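The Night Shift Gets a Couch

By four in the afternoon the break room at Jendano smells of microwave popcorn, and the people who turn over furnished apartments are coming back in with their carts. Some have been on their feet since seven. For years the last hour of the day went to the part of the job they liked least, which was bending over sofas.

Jendano looks after 554 furnished units, and what guests leave on the upholstery would fill a museum. Books, chargers, toys, half a dinner. Each thing has to be picked up, sorted and either bagged for return or thrown out before a vacuum goes anywhere near the fabric. It's slow, low work, and the crew's backs have paid for it.

So last March the company teamed up with Droltano, a small software shop two floors up, to find out how much of it an arm could take on. I went in expecting a sales pitch and came out with a notebook full of cleaning talk, and I loved every minute of it!

The surprise is who does the teaching. Droltano builds its practice rooms in simulation, and the cleaners decide what goes in them. Twice a week two of them ride the elevator up after lunch, still in their work shoes, and argue about clutter. Would a guest leave food that close to the armrest? (Yes, always, according to everyone.) What do you grab first when a long thing is lying next to a fragile thing? The engineers had been placing objects in tidy rows. The cleaners laughed at that for a good while, then fixed it.

There are 2,166 layouts in the library now, and the crew has names for the nasty ones. "The Bouazza" is any sofa darker than the stuff left on it, named for the building where all the couches are black. A small dark object on a dark cushion fools people too, and the cleaners' trick of checking the gap between the seats went straight into the training plan.
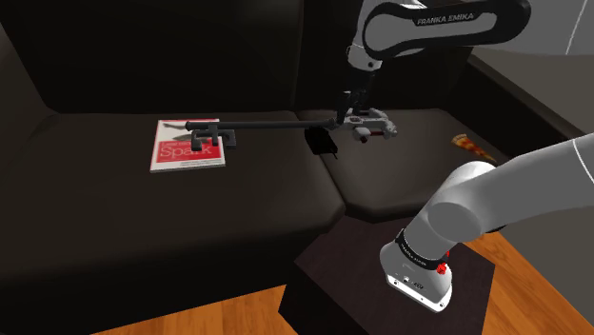 A simulated turnover at Droltano: book, pizza and a Franka Emika arm at the sofa.

What has changed downstairs is easier to feel than to chart. Simulation sessions are paid at a higher rate than cleaning, and 200 hours of them have gone to the crew so far. One cleaner now spends her mornings reviewing failed grasps and has strong opinions about wrist angles.

There are worries, too. Several people asked me whether their hours would shrink once an arm goes into a real unit, and the company's promise of no cuts runs only through the trial at Clindiner, its smallest building. The crew wants that in writing for the other buildings as well, and talks are still going on.

Meanwhile the sessions continue. When I left, two cleaners were on their way up with a fresh list of things found under cushions, already disagreeing about where the remote should go.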